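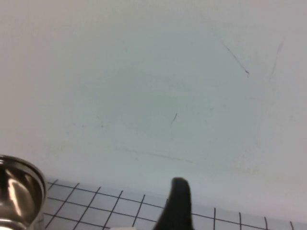 Tarncombe hall kitchen to get fresh walls before the autumn

The shared kitchen at Tarncombe hall will be repainted in June, after users of the building asked for the scuffed walls to be put right. The work will cost 600 pounds, and 400 of this has already been given by the families and clubs who cook there.

The pale walls have collected many marks over the years. There are thin scratches, grey streaks and a long smudge low down, just over the white surface with its black grid lines. Washing was tried in spring with warm water and soap, and it took off the grease but left the scratches as they were.

Alcides Brandão, who runs the evening cooking class, has asked for the same off-white colour again. "It is a calm colour and it makes the room light in winter," he said. "But it should be a paint that we can wipe. We carry metal pots in and out all the evening, and a wall near to the pots will always get some knocks."

The painting will be done by McPhee, a small firm from Hedton, which also painted the hall corridor. The deeper scratches will be filled and sanded first, and then the walls will get two coats. The white surface with the grid pattern will stay, as it is still liked by most of the users.

The kitchen will be closed for 48 hours while the paint dries. During this time the cooking class will meet at the Skorkent rooms, at the usual hour of 6 pm. Groups are asked to take home their pots, cups and canisters before the work starts - anything left on the side will be put in boxes in the store room.

Bookings for the kitchen open again the morning after the work is finished.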